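Right gripper keeps losing the cloth edge after finger change

Stirkus community help > Two-arm cells > Grippers and tooling

Posted by osden_bench, April 7, 2022

We have a two-arm table cell that folds cloths. It ran well from September until I changed the fingers on the right gripper. Since then it gets to the edge of the cloth, closes, and comes up with nothing on a good share of the tries. The left one, which still has its old fingers, is fine.

The table is white, the cloth is a yellow-green one with a hem, and the program is the same one as before. I have not touched the arm speeds.

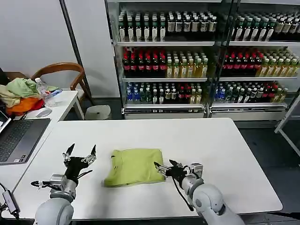

I fitted the new fingers with the gripper open and did the screws up hand tight, then a bit more. After that I homed both arms and ran the normal start-up check, which passed. The error log only says "grip width below minimum", code 348, which I take to mean it closed on itself.

What I would like to know is whether I have to set the tool height again after a finger change, or whether the start-up check is meant to deal with that. The Branuritz handbook has one line on it and it's about the older fingers. Also, is it worth swapping the left side too so they match?

Alasdair Mowat

The start-up check doesn't deal with it. It only looks at whether the joints reach home and whether the gripper opens and shuts. It has no idea how long your fingers are. If the new ones are even slightly shorter, they will close above the cloth every time and you get 348.

Do it in this order. Stop the cell and lock it off. Open the gripper fully and look at the two fingers from behind and above. They should sit evenly either side of the middle. If one leans in more than the other, slacken its screw, push the bracket back against its seat and tighten again.
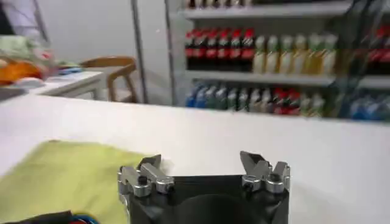

Once they are even, bring the arm down by hand control at the slowest speed over bare table, with the fingers pointing straight down, 90 degrees to the surface. Slide a sheet of ordinary paper under the tips and lower until it just drags. Save that as the new tool height. Do it at 3 places on the table, well apart, because if the readings differ your table is not level and no tool setting will cure that.

Then put the cloth back and try it with the hem towards the gripper. A hem is thicker and easier to catch - if it picks up the hem but not a plain edge, you are still a touch high.

I would leave the left side alone while it works. Change it when it wears, and set the height again when you do.

Laing

Had the same thing. Mine was the gripper cable. It was pulling when the wrist turned, so the tips went in crooked. Give it more slack and see.

marrow_fitter

Clean the tips as well. We wipe ours every 2 shifts with a dry cloth. Lint builds up on the inside faces and they slip, though that usually gives a different code from yours.

osden_bench

Thanks all. One finger was leaning in, and the saved height was still the one for the old set. I've reset it with the paper and all the readings agree. Cable looks all right but I've clipped it further back anyway. Will leave it running and post again if the code comes back.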